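Making and Joining Small Parts
Handout 4: Hot glue on printed plastic

Prepared by Nisreen Zoubi, 8 March 2016. Please bring this sheet to the workshop together with your notebook.

1. Before you glue

Hot glue is a plastic which melts in the gun and becomes hard again when it cools. It does not dissolve the surface of the part, so it holds only by wetting it and by filling the small holes. For this reason an open pattern is often easier to join than a smooth wall: the glue can go into the openings and lock there.

Put the gun on its stand and wait until it is fully warm. Do all the dry fitting during this time. When the glue is out, you have 20 seconds or less to place the second part, and after this you should not move it.

Keep the nozzle over the place where the glue must go, and press the trigger slowly. A small drop is enough for most joints in this course.
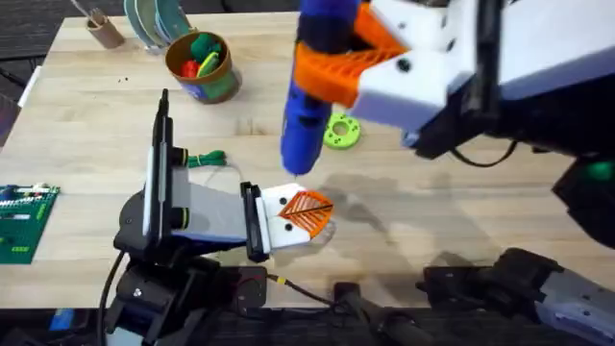 Fig. 1. Blue glue gun, nozzle down over an orange lattice piece.

2. Which part goes first

Edileuza Figueiredo asked me last September why her joint on the Tomeck exercise opened again the next morning. The two faces were very smooth, and the glue had a skin before they met. We repeated the joint with light sanding (grade 56 is too rough for this, please take a finer paper from the drawer) and it stayed closed.

The general rule is to put glue on the heavier part and bring the lighter part to it. If both have the same weight, put glue on the one that lies more stable on the table.
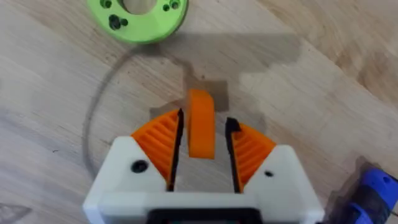 Round parts need more attention than square ones. They roll when you put them on the rim, and your fingers hide the line where the glue should be. For a joint on the rim, the part has to stand up like the orange disk in Fig. 2, with its curved edge at the top. For a joint on the flat face, leave it lying down, as the lime-green disk is lying on the table there. Decide this before you take the gun in your hand, and mark the contact place with a pencil.

3. Strings and cleaning

Thin strings of glue appear when you lift the nozzle. Make a small circle with the tip before lifting and most of them will break. The rest can be pulled off when cold. Please do not cut toward your hand.

Write your results in the Flarov table, one line for each joint. The parts for the second exercise are in box 1489, and the spare glue sticks are in box 1515.
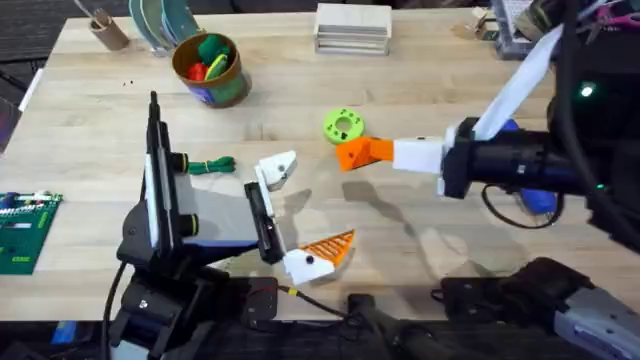

Can I open a joint again if I placed the part wrong?
Wait until the glue is cold, then put a little rubbing alcohol along the edge of the joint and pull gently. On smooth plastic it usually comes off in one piece. Clean both faces before you try again.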